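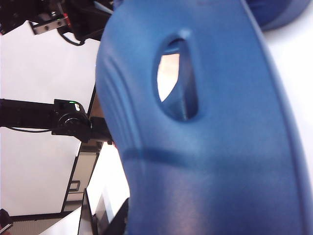
The blue gripper up close, with the slot in its body and the grooves down one flank. The black arm and its green light are to the left.

The Jastbridge hand-guided teaching kit
By Maarja Tamošiūnaitė, March

People who ring us up have usually watched somebody else program a robot arm, and it has put them off a little. They remember a screen full of numbers and a colleague muttering at it. The Jastbridge is our way of sparing you most of that. You take hold of the arm, you move it through the job as you would like it done, and the controller keeps the movement so it can be played back. If the job is somewhere you would prefer to keep your fingers out of, there is a handset as well, and you can do the whole lesson from a chair at the other end of the bench.

We have been making the kit at our Pestdale workshop for 6 years now, and this is the second version. The first had a heavier feel in the wrist, and customers told us so (thank you to the people at Hunt, who told us so at length and were quite right!). On the present one the arm carries its own weight while you lead it about, so a slow, careful movement is much easier to hold steady, and you don't come away from an afternoon's teaching with a sore shoulder.

Teaching by hand

Press and hold the guide button, take the arm behind the wrist, and move it. Let go of the button and it stays where you left it. A single lesson can hold up to 853 points, and the controller places these for you as you go -- closer together where you slow down, further apart where you hurry. So do slow down for the fiddly part. Most people rush their first lesson out of nerves and then wonder why the grip is clumsy, and the cure is simply to record it again.

You can open and close the gripper at any moment during the lesson and it will be remembered along with everything else. We suggest a short pause before each grip and another one after it. Valdis Juška, who looks after our training days, likes to have people say the steps out loud as they do them, which feels silly for a minute or so and then helps a great deal.

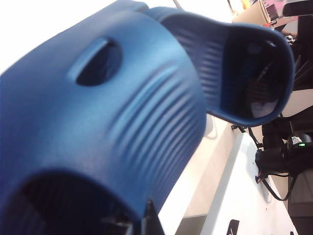

The gripper with its scooped finger reaching out over the white table. Cables trail from the black unit on the right.

Teaching by remote control

The handset follows your hand in the air, and the arm follows the handset. You can set how closely it does so: at the gentlest setting a big sweep of your hand becomes a small movement of the gripper, and this is the one we would start anybody on. The wrist camera view can be shown on any ordinary monitor. It is a very close view, and it takes a little getting used to if you have only ever watched an arm from across the room, so give yourself a morning.

Lessons made by hand and lessons made with the handset are stored in just the same way, and you may join them together. A good many of our customers bring the arm over to the work by hand, then pick up the handset for the last little bit.

What comes with it

Arm, controller and gripper
Handset with charging stand
Wrist camera and monitor lead
2 table clamps
Printed handbook, 42 pages, with large type
A place for one person on a training day at Pestdale

The Drultska soft finger set is sold separately and fits without tools. Please tell us what you mean to pick up when you order, and we will say whether you need it. Quite often you won't, and we would be sorry to sell you something that lives in a drawer.

Delivery and trying one out

Each kit is put together to order and run on our own bench before it is packed. If you would like to have a go first, do come and see us -- bring a few of the things you would like it to handle, awkward ones especially, and we will put the kettle on. Maarja or Valdis will be happy to arrange a time.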